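Robot Systems in Practice
Handout 4: The stop that did not stop anything
Course notes, Hulano Technical Institute
Revised February 11, 2024

Read before the lab session. Bring your cell risk sheet from Handout 3.

1. What we are looking at

The Grevton cell logged a fault last June that most of you have heard some version of. The version going around is that "the force sensor failed." I do not believe it, and by the end of these notes I hope you will at least doubt it. The sensor is a popular suspect in this department. It sits out at the end of the arm, it costs money, and it has no way of defending itself.

The facts as logged are short. The arm was running a pick routine on a flat target. On run 202 the gripper came down, touched the work and kept pushing. The controller raised a contact warning and went on with the routine. The operator pressed a button on the control box. The arm kept pushing. The operator pressed another button, and the arm stopped with the fingers still loaded against the work. Nobody was hurt. One gripper finger was bent and the target was scrap.

The supplier, Petridis, wrote a one-page report that blamed "abnormal contact conditions." Ask yourself what that phrase rules out. I have tried and I cannot find anything.

2. Why flat targets are a bad first job

People give a new arm a flat object because it looks easy. A block stands up and offers two sides to close on. A flat piece offers an edge, and the edge is a few millimeters above whatever it is lying on. To get hold of it the fingers must go very low, so the gap between a good grasp and a crash is small.

Now add a soft surface. A cloth or rug under the work gives a little when pressed, and it does not give the same amount everywhere. The height you taught at one corner is wrong at another. The force also builds slowly, and that matters more than students tend to think. A threshold that trips at once on a bare tabletop may trip late on fabric, after the fingers have traveled well past the point where you wanted them.

The Grevton routine had been tested on a bare top. It was then run on a covered one. The change is not in the log. I learned about it from the work order for the cover.

The same kind of job is set up in our own lab, with a children's puzzle board as the target. Look at where the fingers are in relation to the board, and then at how far the control box is from the gripper.
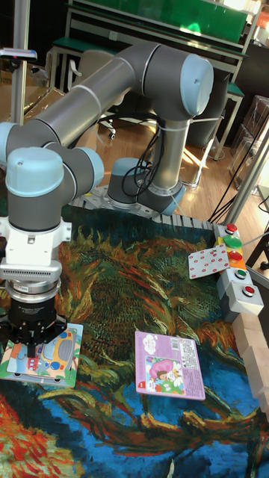 3. The button problem

Before you read on, write down which button you would press if the arm started pushing too hard. Give yourself two seconds. That is generous.

Our box has more than one red button. Whatever each of them does, red alone will not tell you which to hit. The Grevton box had the same weakness. The first button pressed there was a red one wired as a cycle stop, meaning "finish what you are doing, then wait." The arm obeyed it. It was still doing what it had been doing, which was pressing down.

The Petridis report calls this operator error. I would like you to be suspicious of that term for the rest of your working lives. If a person under pressure has to pick the right red button out of several, and picks a wrong one, the error was made earlier, by whoever laid out the box and whoever signed for it.

Points to check on any box you are handed:

– Is there exactly one control that removes power from motion, and does it look different from everything else on the box?
– Can you reach it without leaning across the work area?
– Is anything propped against the box or stored beside it that your hand could catch on?
– Do the buttons carry labels you can read from where you will stand?
– When did someone last press the emergency stop on purpose, with the arm moving slowly and nothing under it? A date is an answer. "It's fine" is not.

4. The threshold

The contact limit in the Grevton program was set to 200 newtons. The manual for that gripper gave a maximum working force far below that. When asked, the integrator, Urkano, said the number was a default "left in for commissioning." Commissioning had ended 29 weeks before the fault.

So consider the sensor again. It was asked to report contact, and the warning is in the log. It was also asked to stop the arm at a figure the finger could not survive. The finger bent first. I see no failed sensor in that story. I see a sensor that worked and a number no one went back to.

I should be fair and give the case against my view. The logged force has a flat stretch just before the stop. A sticking sensor could produce that. So could a finger that is bending, because the load stops rising while the metal gives. The sensor was swapped out the next morning and thrown away before anyone tested it, so we will never know. Keep your broken parts. Bag them and write on the bag.

5. After the stop

The part of the log I find most worrying comes after the arm was still. The fingers were pressed into the work and the joints were holding against a load. The operator reset the controller and chose "resume." The arm did what it was told and pushed again for a moment before it faulted a second time.

A stopped robot can still be holding energy. Some arms sag a little when the brakes engage and some do not. If the gripper is resting on something, a sag adds force. If a hand is under there, it adds force to a hand. Do not clear a jam by reaching in while the arm is merely paused.

Our procedure in this lab is as follows.

a. Press the emergency stop. Leave it pressed.
b. Say out loud that the arm is stopped, so that your partner does not reset it.
c. Write down the joint positions and the force reading before you touch anything.
d. Call the lab supervisor. Do not free the gripper by hand on your own judgment.
e. Once released, move the arm straight up at the lowest speed. Never choose "resume" after a contact fault. Start the routine over.

6. Lab task

Work in pairs. One person has a hand at the emergency stop for the whole session and does nothing else – no phone, no note taking.

Part A. Find the contact limit in the current program and compare it with the gripper manual. Record both, with the page number from the manual. If you cannot find where the limit is set, record that instead. It is a finding.

Part B. With the arm powered down, measure how far the surface gives under a small known weight at five spots across the work area. State whether one taught height can be safe for all of them.

Part C. Trace each button on the control box to its effect using the wiring sheet. Then check the sheet against the box. I make no promise that they agree.

Part D. Write one page on the Grevton fault. Do not use the phrases "operator error" or "abnormal conditions." For each cause you name, say which line of the log supports it. If no line does, say so.

Pages that simply repeat my argument back to me will get a middling grade. I was not in the room either, and the flat stretch in the force data still bothers me.

Reading: log extract and Petridis report, both in the course folder. The Urkano commissioning checklist is there too. Look at who signed the last page, and at which boxes are blank.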